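Folding and Finishing: The Household Linen Gallery
Kasard Textile Study Centre

Home > Collections > Household Linen > Gallery

The household linen collection at the Kasard Textile Study Centre holds 1207 catalogued pieces, ranging from kitchen cloths and hand towels to bed linen and table covers. The greater part was received with the Weerakoon bequest, and the remainder has been acquired through purchase and private gift. Most of the pieces are plain, everyday goods of the kind that were washed weekly and replaced when they wore thin.

This gallery is concerned with the folding of cloth. The manner in which a piece is folded determines where it will crease and fade, and in a working linen cupboard it also determines how many pieces a shelf will hold. The Centre's present guidance on folding was prepared by Rajitha Weerasinghe, Keeper of Household Textiles, and applies to the handling collection as well as to the stored collection. Captions may be enlarged using the text controls at the head of the page.

1. The flat fold
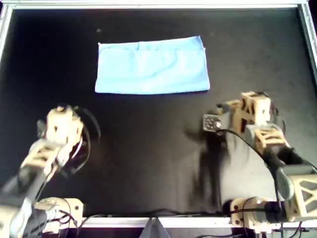 Small cloths in the handling collection are folded on a clear, dark ground, against which a crooked edge is easily noticed. The side edges are brought into line first and the cloth is then turned along its length. On the light blue cloth the doubled band lies along the upper portion, and its right end lifts a little at the fold. A lift of this kind should be eased down with the flat of the hand before the next turn is made. Faint wrinkles across the middle are acceptable in a cloth intended for daily use, and pressing is not required.

Folds are to be moved by a small distance each time a piece is returned to its drawer. Pieces kept at the Danthorpe store are refolded every February, when the drawer linings are also changed.

2. The turned edge

Looped fabrics call for a different approach. The loops give the cloth its bulk, and a fold pressed hard will flatten them along the line of the crease. The Centre therefore recommends a soft, rounded turn, with the cloth held lightly at the fold and not drawn tight. Stitching near an edge should be examined before folding, and any piece with a loose thread set aside for the sewing room.

Pale blue looped cloth at the fold, with a small piece of dark navy fabric held against it.

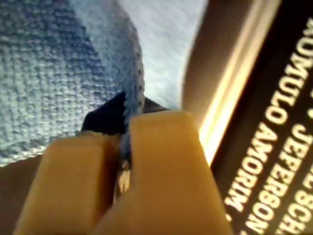 Visiting the collection

The linen drawers may be seen by appointment in the Priltar Room, on the first floor. Groups are limited to 8 persons, and each session includes an introduction to handling. Visitors are asked to remove rings and bracelets before the session begins and to leave pens at the desk. Pencils are provided.

A printed list of the 217 pieces in the handling collection is available from the reading room. Requests to view items from the main store should be received at least six weeks in advance and should quote the catalogue number in full.

Page last reviewed: 12 June 2022

Related pages: Care of Cotton and Linen | Marks and Monograms | The Weerakoon Bequest | Appointments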